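Skerna Tabletop Brick Kit
Set-Up and Use Guide
Section 2: Mats, Bricks and the Clear Box

Revised Wednesday, October 29, 2008
Text by Rajkumari Goel for Endholm

This is my favorite section to write, because it's the part where the kit stops being a stack of parts on the floor and becomes a place where you want to sit down and build something. If you've just finished Section 1 (unpacking and checking the parts list), carry straight on. If you've had the kit for a while and only want a better way to put bricks away, skip to 2.4.

2.1 Before you lay the mats

You need:
- the two gray mats
- the clear box
- at least one large 2×2 brick, any color
- a soft cloth, slightly damp
- a table with a flat top, long enough to take both mats next to each other

A plain wooden table is wonderful for this. The wood makes a nice warm border and you can see at once when a mat has crept out of line. Glass tables work too, but the mats slide more.

1. Wipe the table with the cloth and let it dry all the way. Ten minutes is usually plenty.
2. Unroll both mats and leave them face down overnight if they've been stored in the tube. They relax a lot by morning.
3. Wipe the top of each mat with the same cloth, working in one direction.
4. Look over each mat under a good lamp. Small specks brush off. Pale streaks along the surface are part of the finish and won't wipe away, so please don't scrub at them!

CAUTION: Do not iron the mats or put them near a heater to flatten them. We know it's tempting. They shrink unevenly and the two edges will never meet again.

Go easy on strong light while you're at it. A lamp placed low and to one side gives every brick a proper shadow, and that makes a small piece very easy to find on gray. A lamp directly overhead tends to bleach the tops of light-colored bricks, and the greens and yellows start to look alike. Move the lamp a little until you can tell your colors apart, then leave it there.
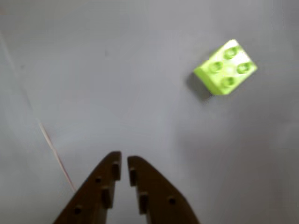

Once the light suits you, put a bit of masking tape on the floor or shelf where the lamp stands. You'll thank yourself the next time someone borrows it.

2.2 Laying the mats side by side

The two mats go next to each other with their long story short: edges touching, no overlap. Take your time here, it pays off for months.

1. Set the left mat down first. Line its front edge up with the front edge of the table, leaving a strip of table showing.
2. Set the right mat down with a finger's width between the two.
3. Slide the right mat toward the left one until the edges meet. Slide, don't lift and drop.
4. Run your thumb along the seam from back to front. You should feel one thin line and no step.
5. Check the front corners. They're rounded, and on a new mat they may stand up a little. Press each one down under a heavy book for a day.

NOTE: The mats do not have to cover the table. If the right mat stops short of the side and leaves a wider strip of wood over there, that's fine, and a handy spot for a cup of tea or the instruction sheet.

NOTE: If you have the older mats with square corners (item 23 on the spare parts card), they can be used together with the new ones. The seam looks a bit uneven at the front and works just as well.

2.3 Choosing where the box goes

The clear box is my pick for the best thing in the kit. You can see what's in it from your chair! No lifting it up and rattling it beside your ear.

For right-handed builders we suggest the left mat for loose bricks and the right mat for the box. Swap them over if you're left-handed. Builders who share a table can work it out between themselves, and they always do, usually with some noise.

1. Put the box on its mat, well in from the side of the table.
2. Sit down in your normal seat and reach for it with your elbow relaxed. If you have to lean, bring the box closer.
3. Hold a brick over the opening and let go from just above. Listen. A short, clean click means the height is good. If the brick bounces out, you were too high.
4. Keep the box away from the seam so it doesn't straddle two mats and rock. 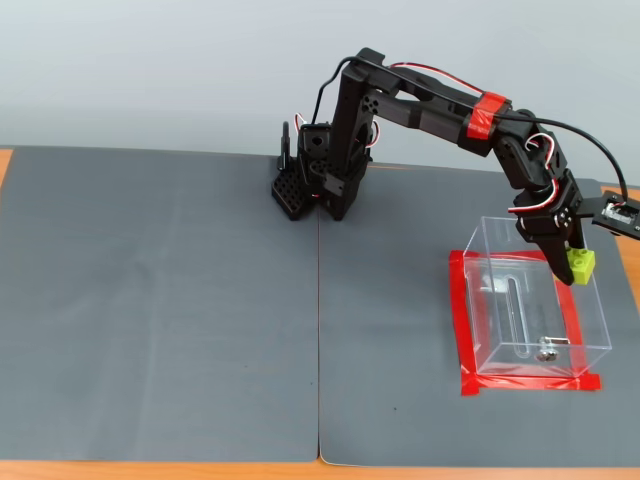

Fig. 2-1. Yellow-green brick held above the clear box, mats side by side.

CAUTION: Acrylic scratches. Lift the box to move it, and keep sand, grit and crumbs off the mats. Use a cloth and plain water on the box. Glass cleaners can cloud it, and a cloudy box is a sad thing.

Some people like to put a square of felt in the bottom to soften the noise. Go ahead. Cut it a little smaller than the base so it comes out again for washing.

2.4 Putting bricks away, one at a time

You can of course sweep everything into the box with your forearm. It's fast, and I do it on Friday nights. But the one-at-a-time method is calmer, it's lovely with small children who are learning colors, and you catch the stray button or raisin before it gets into the box.

Start with one brick only. The large 2×2 in a bright color is ideal: four studs, a good shape to hold, and it shows up beautifully on gray.

1. Place the brick on the left mat with the studs up.
2. Don't straighten it. Part of the exercise is picking it up at whatever angle it happens to lie.
3. Look at which way the sides face, and turn your hand to match.
4. Take it by two opposite sides, low down. Holding it by the studs is harder and it tends to twist.
5. Lift straight up before you move across.
6. Carry it over the seam and stop above the box.
7. Lower it a little, then let go.

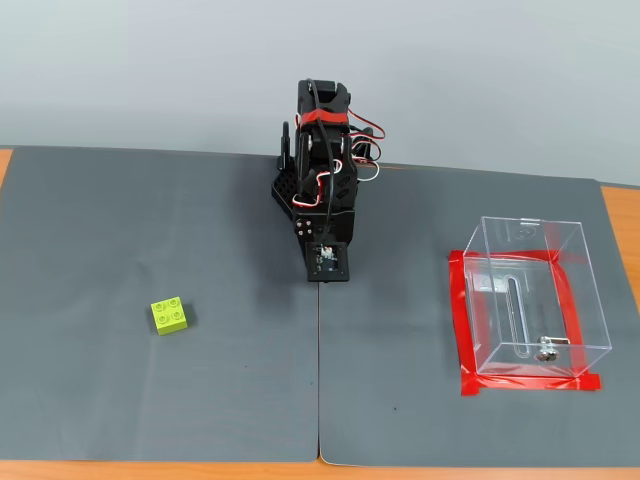
Fig. 2-2. Lime green 2×2 brick on the left mat, studs up and turned slightly.

When one brick feels easy, scatter a handful. Then try sorting as you go, say all the greens first. Children often invent their own order and defend it fiercely, so let them have it.

If a brick lands upside down on the mat, put it away as it is. If one rolls under the edge of a mat, lift the mat from the nearest corner and fish it out right away. A brick left under there makes a bump that stays for weeks.

NOTE: The full Skerna set holds 100 large bricks and will not all fit in one box. Additional boxes can be ordered under item 274. Two boxes fit nicely on the right mat, one behind the other.

2.5 Practice: farther and nearer

Try this once the basic routine is going well. It's a very good game.

1. Choose three spots on the left mat: near the front edge, in the middle, and toward the back.
2. Put a brick on each.
3. Clear the farthest one first, then the middle, then the nearest.
4. Repeat in the opposite order and see which you like better.
5. Move the box forward and do it all over again.

Keep an eye on the seam as you play. Sleeves catch on it, and after a while the mats can drift apart. A quick push from both outer edges closes the gap. 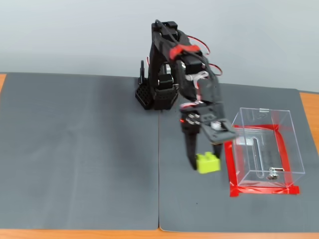
Fig. 2-3. Mats laid edge to edge with the seam running front to back. Wood shows along the front and on both sides.

2.6 If something isn't right

The seam keeps opening.
Wipe under both mats. Dust works like ball bearings. If it still opens, use a short piece of double-sided tape under each back corner.

The mats smell when new.
Air them for a day or two by an open window.

Bricks slide when you reach for them.
The mat is probably greasy. Wash it with a drop of dish soap in warm water, rinse, and dry flat.

The box has a fine scratch.
Pandey plastic polish on a soft cloth works well on light marks. Deep ones stay, I'm afraid.

A brick doesn't match the others in size.
It has most likely wandered in from a different set. Bremel bricks are slightly shorter and won't lock with ours, though they go in the box just as happily.

2.7 Packing up

1. Empty the box onto the left mat and check for crumbs.
2. Put the bricks in the drawstring bag.
3. Roll the mats with the gray side outward, loosely, and slip them into the tube.
4. Wrap the box in the cloth and stand it on end in the carton.

If you have room to leave everything laid out, do! A table that's ready to go gets used every day. Just cover the mats with an old sheet when the sun comes in low, especially from March onward.

Continue with Section 3: Building Plates and Ramps.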